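4. 遠隔操作で教示する(冷蔵庫タスク)

担当:Erick Langat 更新:2021年3月16日

1) Irnamarを起動、シーン「fridge」を読込み。
2) 左右のドアが開いた状態か確認。閉じてたらリセット。
3) リーダー側のアームを握り、ペダルで接続。最初の2秒は動かさない。
4) ボウルの上まで手先をゆっくり移動。縁の手前でいったん停止。

注意:肩の関節がドアの取っ手に寄りやすい。近いと思ったら肘を先に逃がすこと。手首だけで直そうとしない。

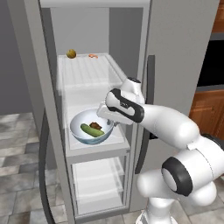
5) 真上から下ろして対象をつかむ。斜めに入れるとボウルの縁に当たる。
6) 持ち上げ、手前に引いてから横へ。棚板に注意。
7) 指定位置で離す。ペダルを外すと記録終了。1本は最大20秒。

※長すぎる記録は保存時に切られます。やり直したほうが早いです。

8) 再生して確認。ぶつかり、迷い、途中停止があれば破棄。よければ「採用」を押す。

メモ:セットSkakthorpeの目標は700本。同じ軌道ばかりにならないよう、開始姿勢は毎回少し変えてくださいい。速度の上限は設定画面から。初回は低めで。

接続が切れた時:ペダルを離す→手順3から。アームを握ったまま再接続しないこと、手先が飛びます。直らなければGrímur Bachまで連絡くだだい。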